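Section 6. Chores: Trash and Liner Change

Read Section 5 (Clearing the Work Area) first. If you skipped it, the robot will find the floor lamp before you do.

6.1 What to expect

The Flurnard two-arm unit can do part of this chore. It can open a lidded bin, hold the lid, and gather the liner. It can lift a light bag out. It cannot tie a knot that you would trust over a rug, and it has no opinion on whether the trash needs to go out at all. You still decide that, usually by smell.

In our January trials, the unit attempted 1,076 liner changes at the Campos test apartment. Setup engineer Cường La watched all of them and has asked for a different assignment.

6.2 Before you start

1. Put the bin on a level floor with its hinge side away from the robot.
2. Clear 55 inches in front of the bin for the base and both arms.
3. Check the bag. If it holds glass, liquids, or last night's soup, do this one yourself.
4. Coil any slack arm cable and clip it to the upper housing. The clips are in the bag marked Prarkier, which is the company that made the clips and nothing else in the box.
5. Keep the red stop button within reach. "Within reach" means your reach, standing where you plan to stand.

CAUTION: Keep hands, sleeves, and pets away from the lid while the arms are powered. The gripper doesn't know a tail from a drawstring.

6.3 Teaching the lid hold

1. On the tablet, open Chores, then Bin, then Teach.
2. Choose which arm will hold the lid. The other one gets the bag.
3. Raise the lid by hand and tap Mark Open.
4. Guide the lid arm until its fingers rest on the inner face of the lid. Tap Save.
5. Let go of the lid slowly. If it drops, go back to step 3 and mark a point closer to the front edge.

Note: Pedal bins are fine, but the robot won't use the pedal. It has no foot. We get letters about this.

6.4 Teaching the liner grab

1. Guide the second gripper down into the bin, near the front of the opening.
2. Close the fingers on the plastic. Two layers or more is best; a single layer tears.
3. Tap Save, then Test Lift. The test raises the bag 2 inches and stops.
4. If the gripper comes up empty, set Grip to 100 and repeat. If it comes up with a neat handful of torn plastic, you have gone too far. Lower it and change the bag.
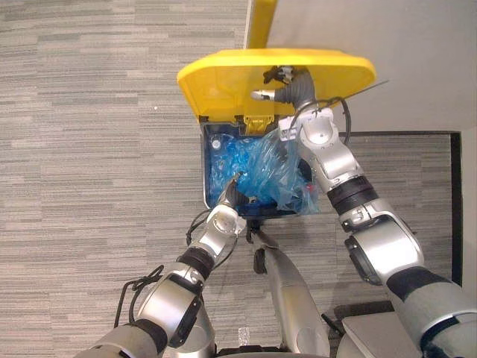 Can I leave the house while it does this?
Not with the current software. Stay in the room for every run, and treat the time saved as time spent watching a robot.

6.5 If it stops partway

Code B2 means the lid arm has lost contact. Support the lid yourself, tap Pause, and reteach from 6.3.

Code B7 means the bag is too heavy. Take some out — or take all of it out, at which point you have done the chore.

For anything else, write to Macarena Sotomayor on the Sosby support desk and include the log file. Please don't send the bag.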